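Last revised 27 May 2018. Applies to Wostimine 3 and later. Questions on licences go to Roya Esfahani; questions on the scene format go to Ardalan Soltani.

# Wostimine indoor navigation simulator: FAQ

### What does the package contain?

The simulator itself, a library of 42 furnished rooms, the scene editor and a Python client. Robot models are supplied separately as the Grekix base pack. The base pack is free to licence holders.

### Do I need a robot to use it?

No. Most customers run the simulator for some months before any hardware is bought. Code written against the client will run on a Fonevis controller if you change the connection string.

### Which sensors are simulated?

Colour camera, depth camera, planar laser scanner, wheel odometry and bumper contact. Sound is not supported.

### How fast does it run?

The physics step is fixed at 60 Hz. Rendering can be switched off, in which case the simulator runs as fast as the processor allows. With rendering on, speed depends on the graphics card and on how many cameras are active.

### How does the robot treat glass?

The colour camera renders glass as translucent. By default the laser scanner passes through it, as many real scanners do. To make glass solid to the scanner, set `glass_returns` to `true` in the scene file. Collision is unaffected by this setting: a robot that drives into a glass table will register a contact.

### Can I move the furniture?

Yes, in the scene editor or from a script. Each item has a name and a pose. Items fixed to a wall are locked and must be unlocked first. After any move, rebuild the navigation mesh with `rebuild_nav`, or the planner will go on using the old layout.

### My robot starts inside a chair. Why?

The start pose was probably set before the furniture was moved. Call `check_start` before each run. It returns the nearest free pose if the requested one is blocked.

### Does floor covering affect driving?

Yes. Carpet and hard floor have separate friction and rolling resistance values, which can be edited per room. The carpet defaults were revised in April, so odometry logs from before that release will not match new ones.

### How long can an episode be?

The default limit is 2000 steps. It can be raised in the run file.

### The client cannot connect. What should I check?

The server listens on port 3084. Check that the port is open and that only one server is running on the machine.

### What does the camera output look like?

Frames are written as PNG, with depth in a separate file. A colour frame from the Zarei living room follows.
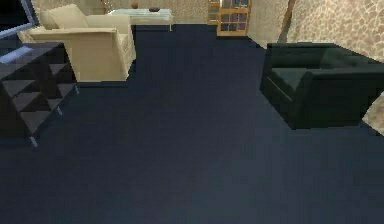

*Zarei living room, colour camera output: open carpet between the two armchairs, glass coffee table at the back wall.*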